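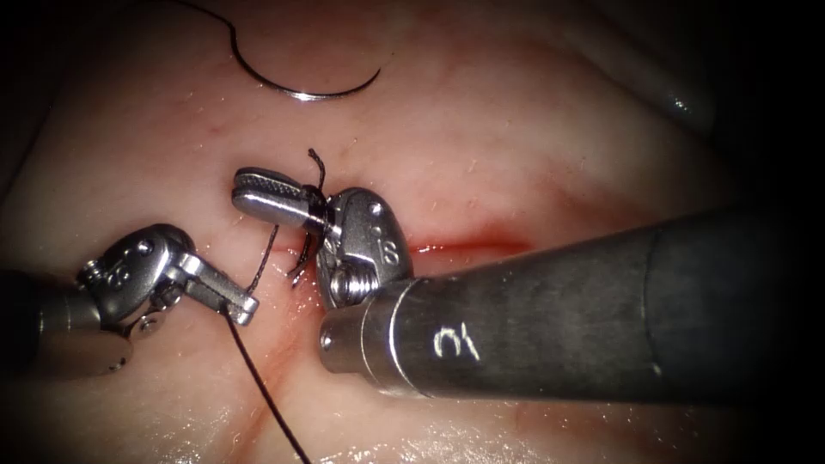

Suturing over the incision, with the needle resting on the tissue above the two instruments.

Posted in: Lab Notes, Surgical Robotics
November 20, 2024

Collecting Suture Demonstrations: Where the Work Stands

By Morfudd Skyrme

The Clarkance project began recording suturing demonstrations in March. The purpose is to build a body of examples from which a learning system can acquire the individual motions of wound closure. The collection now holds 1,407 recorded segments, of which 830 have passed review and been released to the training group. I am writing on my own page, with the group's permission, to set out how the segments are gathered and why so many remain unreleased.

Each session lasts 60 minutes. An operator seated at the console closes short straight incisions in tissue while both arms and the camera view are logged together. We ask operators to work at their normal pace. Early sessions were run with a script that fixed the order of every motion, and the recordings were tidy and of little use. The trained policy repeated the script well and failed as soon as the thread lay somewhere unexpected. The script was withdrawn.

Thread handling takes up far more of our time than needle driving. Dark suture on pale tissue is easy for a camera to find, but it bends, crosses itself and passes behind the instruments. In the picture the right instrument has a short piece clamped, with some of the thread wrapped around its jaws near the base, while a longer strand runs down past the tip of the left instrument. The two sets of jaws are close together and the large shaft on the right covers part of the tissue. A reviewer must decide which motion such a moment belongs to. Two reviewers do not always agree.

Segments are labeled in Anotero, using a list of 10 motion names. The list was longer at first. "Adjust thread" and "reposition thread" were merged after it became clear that reviewers chose between them more or less by habit. We also added a label for time in which the needle is held by neither instrument. Those stretches had been discarded as idle, which removed the moments just before a pickup - precisely the part the system was later found to be poor at.

Rejected segments are kept. Most were set aside for timing faults between the arm log and the video, a problem traced to the Bayram recording unit and corrected over the summer. Others contain a dropped needle or a slipped grasp. I have argued that these should be released under a separate label, as a system that has seen only clean work has no example of recovery. The matter is under discussion with our partners at Omoritz, who would prefer a smaller and stricter set.

Recording continues through the winter. The next block will use curved incisions, and operators who wish to take part should complete the console orientation before booking a session.

Filed under: Robotics, Data Collection, Training Sets
4 Comments | 10 Shares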